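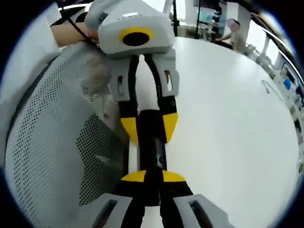

Boychuk Residency Program: Common Questions

When do applications open?
In May. We accept the first 100 complete files.

Who reads them?
Minttu Rissanen, program director, and two attending physicians at the Grultville hospital.

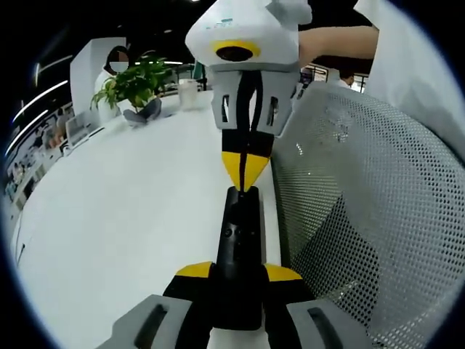
Do residents need their own equipment?
Bring a stethoscope and closed shoes. Scrubs are issued on the first day.

Is parking free?
Yes, in the Skusullow lot.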